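Kiltomley Facilities Desk
We use cookies to keep you signed in and remember your ticket filters. Accept all / Manage settings

Ticket 422 - low cabinet, door won't stay shut
Location: Benden building, second row of desks
Item: Dallora low cabinet, two door, light wood finish
Priority: low (was medium)
Status: open, waiting on part

REPORTED
Left door drifts open. Push it to, looks closed, come back after lunch and it's hanging out over the carpet. Somebody has already walked into it. Right door is fine. Binders inside, nothing heavy. Can we get a new catch or a new cabinet, either is ok.

LOG

9:10 am
Went up. Door does drift. Closed it five times, stayed shut once. Not the binders - took them all out and it still did it. Put them back.

9:25 am
Checked hinges. Bottom one had a loose screw, the plate was moving when you lift the door. Tightened. Top one ok. Door sits a bit higher now but still won't hold.

9:40 am
Catch plate is on the door, magnet is inside the cabinet. Magnet has gone back into its housing so the plate isnt reaching it. Pulled it forward with pliers, held for ten minutes, then slid back again. Housing is cracked.

10:05 am
Tried a folded bit of card behind the magnet. Works. Ugly. Left it in for now so people can use the thing.

10:30 am
Put a level on the top. Leans forward slightly. Carpet is soft there and the front edge has sunk in. Would explain why the door always swings the same way. Needs two people to shift it, and it needs emptying first. Not doing that today.

11:15 am
Looked for the part. Old order list says catch 111, Huanca supply. Their site shows catch 500 as the replacement, same screw spacing but a deeper magnet. Asked for 2, one spare. No reply yet.

2:20 pm
User says card fell out. Already. Taped it. Told them to leave the door alone as much as posible and lock the right one as usual, key is on the hook by the printer.

3:45 pm
Huanca came back - in stock, ships this week. Will fit the new catch, then shim the front edge with the thin plastic wedges from the store room. Catch first, otherwise I won't know which one fixed it.

To do
- fit new catch
- empty cabinet, lift, shim front
- recheck bottom hinge screw, may need a longer one
- ask if the binders on the lower level can go in archive, they have been there since September

ATTACHMENTS (4) 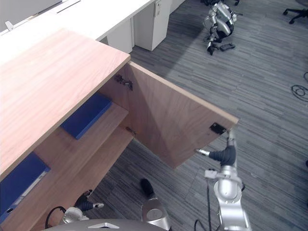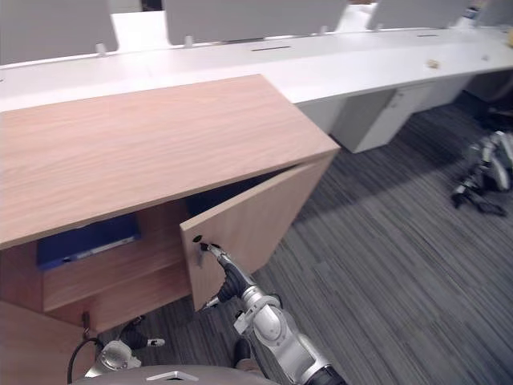
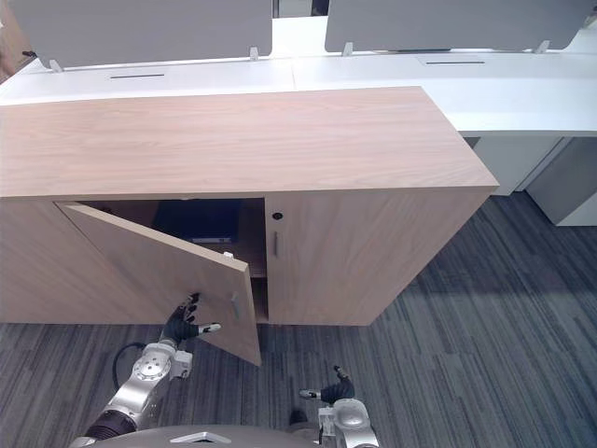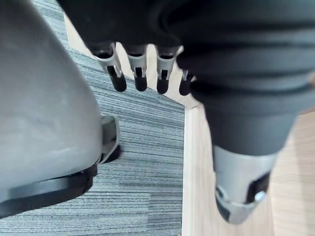
Can I just plane a bit off the door edge so it closes tighter?

Leave the edge alone. The door isn't rubbing, so taking wood off only gives you a wider gap and a bare strip of veneer to patch. Sort the catch and the lean first, then adjust the hinge screws if the gap still looks uneven.

Recent tickets
Desk drawer runner sticking, Benden ground floor
Blind cord frayed, meeting room
Key snapped in pedestal lock
Carpet tile lifting by fire door
Dallora shelf pins missing, bag of spares wanted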